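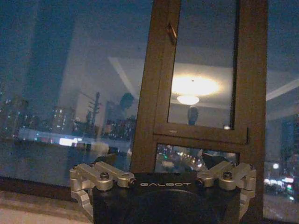 Washing unlined linen curtains in a rented apartment
Mindosberg Residents' Help Board – Household and Furnishings

Posted by Cremilda Rezende

I am a tenant in the Flolton building and would like advice on the care of unlined curtains. The living room has one wide window with a pair of sheer white panels supplied by the landlord. The lease states that furnishings must be returned "in clean condition, fair wear excepted." The panels have no care label. The inventory lists them only as "linen type, white, one pair."

They have taken on a gray tone along the lower hem, and there is a faint smell of cooking. I have access to a shared washing machine with a 20-minute delicate cycle, and to a dry cleaner on Nam Street that quoted a price per panel I consider high. My concern is shrinkage. The panels currently clear the floor by less than an inch, and any loss of length would be noticed at the final inspection. May I wash them myself, and if so, at what temperature? I would also be grateful to know whether the landlord must be informed beforehand.

Torunn Bråten

Please write to the landlord or managing agent before doing anything. Where no care label is present, the tenant generally has no means of showing that the chosen method was suitable, and a short written reply from the agent will settle the matter if the panels change size. Ask specifically whether the panels have been washed before. Linen that has never been washed can lose a noticeable amount of length the first time, while fabric that has already been through several washes tends to remain stable.

If permission is given, the following procedure is suitable for most linen and linen-blend sheers.

Measure each panel from the top edge to the hem and write the figure down. Remove all hooks and weights. Shake the panels outdoors or vacuum them on low suction with the brush attachment. Soak one panel at a time in a bathtub of cold water for nearly 20 minutes with a small amount of mild liquid detergent, then drain and rinse until the water is clear. Do not wring. Press the water out against the side of the tub, roll the panel in a towel, and rehang it while it is still damp. The weight of the damp cloth will pull out most creases and recover some of the length.

Chlorine bleach should be avoided. It weakens the fibers and may leave a yellow cast on white fabric. For the hem, a second soak is preferable to scrubbing – loosely woven cloth distorts easily.

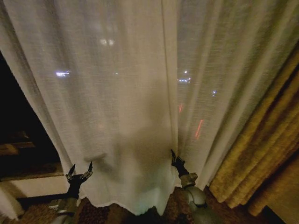
A tumble dryer should not be used under any circumstances, including on a low setting. If ironing is needed, use steam from the back of the fabric and work along the length of the panel.

viver_tenant13

Washed mine on cold delicate, no problems. Used a mesh bag. They were polyester though, so results may differ.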